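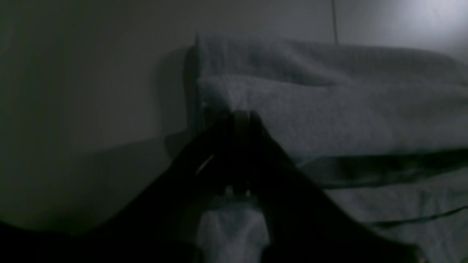 Bedari had told me in an email that I should come hungry and leave my expectations about game studios in the car, and I managed only the first half of that. I've been playing their games since the little snow-sledding one, so when the studio offered a few of us from the newsletter a day at the office in Ginley, I had my bag packed long before I had any good reason to.

The drive up takes almost 50 minutes from where I live, most of it along the river, and you go right past the building the first time because the sign is about as big as a cereal box. Inside it's warm and a bit cluttered and smells of coffee. They took our coats, gave us name stickers, and led us up to a long room with a row of desks set up for us, and there it was on every monitor: the title screen of Kandotier, with that slow cello tune I've been humming ever since.

If you missed the announcement back in July, Kandotier is a game of hired soldiers and small, quarrelsome towns. You run a company of up to 12 people, you take contracts, and you try to get everyone fed and paid before the snow closes the passes. The fighting is turn-based and the maps are drawn by hand, all 11 regions of them, though we were only allowed into two. I spent most of my first hour in the marsh country, where I lost my best archer to a bridge I really should have looked at more carefully. (The bridge has a little crack drawn on it. I saw the crack. I sent her across anyway.)

What I enjoyed most was how the towns remember you. I had turned down a job from a miller early on, just because the pay looked poor, and when I came back through with two wounded people the inn was suddenly full. Nothing popped up to tell me why. I only worked it out when the miller's daughter wouldn't sell me bread either!

After lunch (a very good leek soup, and more rolls than I will admit to) we had the sound tour. The music and effects are being done by De Smet, a small audio outfit that rents the ground floor of the same building, and they let us stamp around in trays of gravel and straw for the footsteps. They have recorded 438 different footsteps so far, and I'm told more are coming, since there's still a whole region of wet slate to do. I had a go in a pair of heavy boots and was politely informed that I walk too fast for a soldier. I asked if I could be a messenger and they said they would think about it.

There were some rough spots, and the team was open about them. The inventory screen is fiddly with a controller, and twice I sold a good cloak when I meant to hand it to somebody. The text is also rather small if you sit back on a couch, as I do. A text size slider is on the list, and so is an undo button in the shops, and I'd be glad of both.

We finished up with questions in the kitchen, where I learned that there is no release date yet, that a Linux version is being tested, and that you will be able to rename your mule. I went with Biscuit. Then it was coats on again and back down the river road in the dark, with the heater going and that cello tune still in my head.

Posted December 21, 2020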